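« La main, il faut la prêter au robot » : une matinée chez Warska

Par la rédaction, le 8/7/26
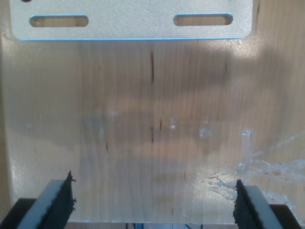
Apprendre en se trompant

J'avais promis de ne toucher à rien. Au bout d'un quart d'heure, j'avais les deux mains sur les commandes et je transpirais comme à mon premier créneau ! Il faut dire que mon hôte, responsable des démonstrations chez Warska, a une théorie bien à elle : on ne comprend la téléopération qu'en ratant quelque chose. « Tenez, prenez la place, moi je bois mon café », me lance-t-elle en me poussant vers le poste.

Le projet s'appelle Gollia. L'idée, en gros, c'est qu'une personne pilote les pinces à distance, refait le même geste encore et encore, et que le robot en tire sa propre manière de faire. En ce moment, l'équipe travaille sur les feuilles de plastique translucide. Pas très glamour, je le lui dis, et elle éclate de rire. « Une boîte, c'est facile, ça a des coins et ça reste une boîte. Une feuille, ça plie, ça glisse, ça renvoie la lumière. Vous voyez le bois au travers, tout flou, et votre œil ne sait plus trop où est la surface. La caméra, c'est pareil. »

Et les reflets, alors ? Sur la feuille serrée entre les deux doigts gris, il y a un point bien brillant, et juste à côté des traînées blanches, un peu comme de la colle séchée. Je demande si on ne devrait pas prendre du matériel propre. « Surtout pas ! Si je ne montre que des feuilles impeccables, le modèle panique à la première tache. »

Neuf bonnes prises, puis la pause

Depuis juin, ils ont enregistré 332 démonstrations, à raison de 60 par séance au maximum. Au-delà, m'explique-t-elle, les gestes deviennent paresseux et le robot apprend la paresse (j'ai trouvé ça assez touchant). La règle maison : 9 bonnes prises, puis on se lève et on marche un peu.

Côté logiciel, ils utilisent Rido pour l'enregistrement, et Su pour revoir les prises et jeter les mauvaises. Elle en jette beaucoup. « Une hésitation, je garde, c'est humain. Un geste où j'ai forcé, poubelle. »

Forcer, justement, c'est mon grand défaut. Les pinces ont des patins noirs, rugueux, et je voulais absolument les écraser sur le plastique. « Doucement, vous ne sentez rien dans les doigts, alors vous compensez en serrant, tout le monde fait ça. Regardez le bord de la feuille : s'il gondole, vous serrez trop. »

J'ai fini par réussir trois prises. Elle en a gardé une, que j'ai fait rejouer deux fois, très fière. La prochaine étape, pour Gollia, ce sera de laisser le robot attraper la feuille seul, avec quelqu'un aux commandes prêt à reprendre la main. Quand je lui demande si elle a hâte, elle repose sa tasse : « Oui, et un peu peur aussi. Il va faire mes gestes à moi, avec mes tics. »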